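Gornton 38 wool wash and the Vogler sock blocker set
Reviewed by Jörg Bauerfeind
Apr 4, 2019

I knit a lot of socks and I wash them by hand, so I get through a fair bit of wool wash. The Gornton 38 is sold as a no-rinse liquid for wool and silk, and the shop was doing it in a bundle with a pair of Vogler sock blockers. I have used both through one winter.

The wash comes in a plain bottle with a screw cap. You put a capful in a basin of cool water, push the knitting under and leave it. The label says 10 minutes. I gave it longer with hand-spun wool, which takes a while to soak through. There is very little foam. The scent is faint, something like cut grass, and has gone by the time the socks are dry.

Dye is the thing I was worried about. I have a dark red yarn from Skimon that bleeds in anything, and it bled in this too, though less than with the supermarket liquid I used before. The water went pink on the first wash and was nearly clear on the third. I would still keep reds away from anything pale.

Handspun came out soft. A commercial sock yarn with nylon in it came out much the same as it went in. On an old jumper the wash left the cuffs slightly sticky, and I put that down to using too much. Measure it properly and don't guess from the bottle.

The blockers are less good. They are flat, foot-shaped and smooth enough at the edges, and nothing has snagged on them so far. But the heel sits too low for a sock with a deep heel flap, and the leg is short. Mine poked out of a standard ankle sock by a finger's width and stopped well before the top of a long one. There are three sizes and I have the middle one. The hanging hole is handy – I have them on a hook over the bath.

For anything without a foot in it I still dry flat on a towel. Swatches and small pieces I just smooth out by hand on the table and leave overnight. Pins are only worth the bother for lace.

The bundle cost me 11 pounds more than the wash alone. I would buy the wash again and skip the blockers, unless you only knit ankle socks. A bottle lasted me roughly 38 washes, which I thought was fair for the price.
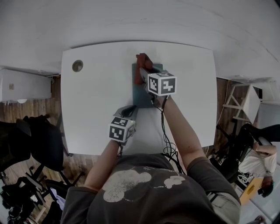
Something red on the teal mat, white table.

One last note on storage. The cap on my bottle crusted up after a few weeks and had to be run under the hot tap before it would turn. Wipe the thread before you put the lid back on. Keep it out of the cold as well, as mine went cloudy in the shed and needed a good shake.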